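April 17, 2008

Back at the Grosby albums today, after far too long away from them. These are the trade cards and cigarette cards that came up from Drukside in the spring clear-out, over 3000 of them if the old inventory is to be believed, and I have got as far as album 7. I did mean to be quicker! But every page seems to have something on it that wants looking at twice, and I would sooner go slowly than find myself undoing it all in August when the Sundstead catalogue is due at the printer.

Album 7 is mostly the shipping set, the one with the green borders. The cards are held in with the old slit corners and no paste anywhere so far, thank goodness, so they lift out quite happily with the bone folder slid underneath. Corners are soft on nearly all of them, as you'd expect from cards that lived in a schoolboy's pocket before anyone thought of an album. Colour is lovely, though — the reds especially, which on the Kwan duplicates have gone a sort of tired salmon. I put the two side by side under the north window and the difference is really something. Whoever kept the Grosby lot kept them shut.

A note on grading while I remember it. We agreed to use the same words all the way through, and I see from my own slips that I have been writing "good plus" in albums 1 to 4 and "very good, minus" after that, and I'm fairly sure I meant the same thing by both. I shall go back and settle on "very good, minus", which is how Sundstead had it in the last catalogue, and would anybody using my slips in the meantime please read them that way.
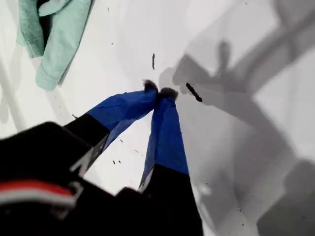 The backs are where album 7 gets interesting. Half the shipping set has the longer text with the address line and the other half has the short one, and I'd always taken the short back for the later printing. Now I'm less certain, as the short backs have the crisper lettering, and that usually points the other way. A crease is the thing to watch for when turning them over: on the blue-backed ones it shows up just like the creases along those blue-wrapped fingers, a faint darker line running lengthwise that you lose altogether when the light is flat. So tilt the card, and tilt it again, before writing "no creases" on the slip. I have caught myself out on that with card 6 already and had to drop it a grade, which was a pity as it's a handsome thing otherwise.

Sleeves: the new batch is a touch tight for the wider cards and I don't like forcing them. I've put those in the old paper envelopes for the time being and pencilled a W on the flap. We ordered 2000 of the new size, so there's no question of running short for the ordinary ones, but could we get a small packet of the wide before I start on the railway set?

Still to do: the loose cards in the back pocket of album 7, the slips for 1 to 4, and a proper comparison of long and short backs with the Kwan duplicates — in daylight, with the loupe, and not at the end of an afternoon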